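Sutherland Jazz Workshop
Minutes of the November meeting of the players and the organizers

The meeting started at 9 in the evening in the upstairs room at Clakcombe. The minutes of the last meeting were read and accepted with one correction: the piece by the Prirnine trio was played in the second set, and the old text said the first.

1. Winter concert

The big band will play two sets with a break between them. The rhythm section asked for a longer sound check than last winter, when the bass could not be heard past the front rows. It was agreed that bass and drums come first, then piano, then the horns. The singer will check her microphone last, together with the full band.

There was a long talk about the order of the tunes. The saxophones would like to open with the slow ballad. Most of those present found this risky, as the hall is still noisy when people are finding their seats. The ballad goes to the start of the second set. The opening tune is left to the bandleader.

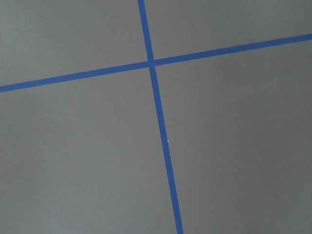
Blue tape crossing on a gray surface.

2. Visit of the Brorkov Quartet

The quartet has confirmed by letter. They will give one concert and one open rehearsal, and they bring their own drums but need a double bass and an amplifier. Our second bass has a crack near the neck and must be repaired before anybody lends it. The repair shop has given a price of 300 dollars. Approved, with two members against - they would prefer to rent an instrument for the visit and decide about the repair in spring.

The open rehearsal is free for all members. Guests pay at the door. The quartet asks that no one records the rehearsal, and this will be written on the poster. 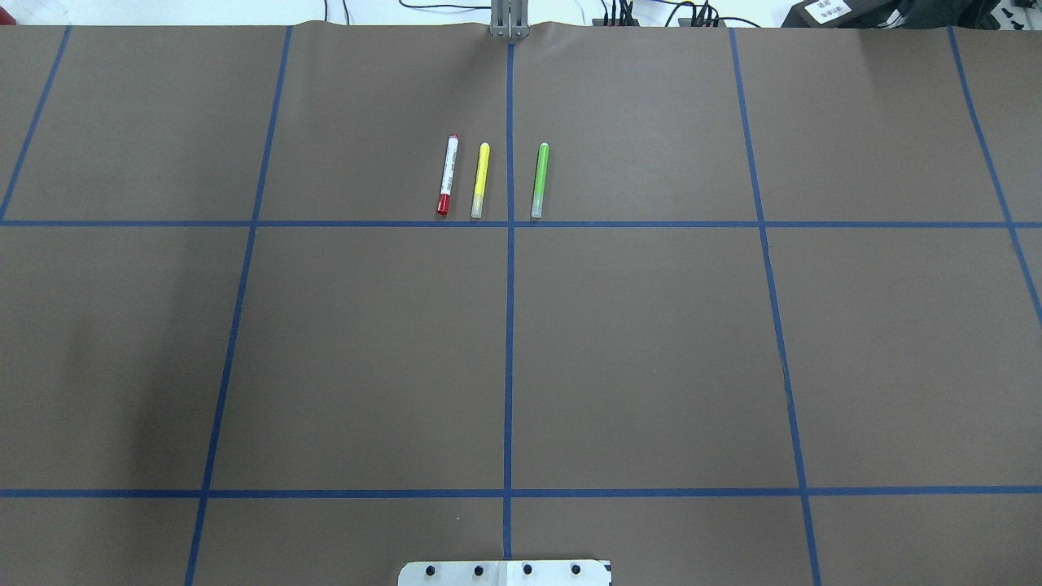 Blue tape lines on brown paper.

3. Arrangements and sheet music

Three new arrangements were handed in. The trombone parts of the second one are written too high for our section and go back to the arranger. The other two will be tried at the next rehearsal.

Members are asked again to return their folders. Several trumpet parts are missing, and it is not possible to copy them because the score is also on loan. Please write on the parts only with pencil.

4. Saturday-style jam evenings

The proposal to change the name of the jam evenings was withdrawn. The house band will play 3 tunes and then the list is open. Solos should stay short when many names are on the list - this was requested mainly by the drummers.

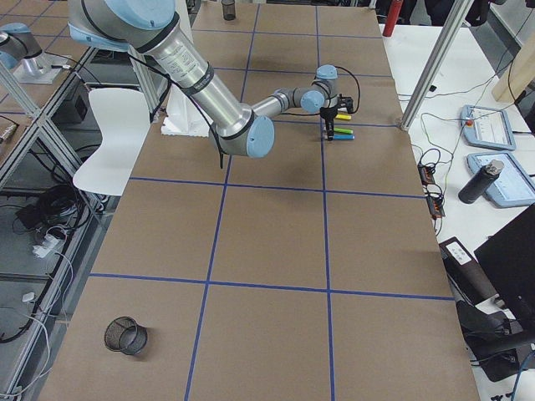 5. Other matters

The piano at Clakcombe will be tuned before the concert. The offer of a used vibraphone from Prirnine was discussed, but the condition of the dampers is not known. Two members will go to try it and report at the next meeting.

The meeting was closed after the last question, which concerned parking for the musicians. The back gate will be open from the start of the sound check.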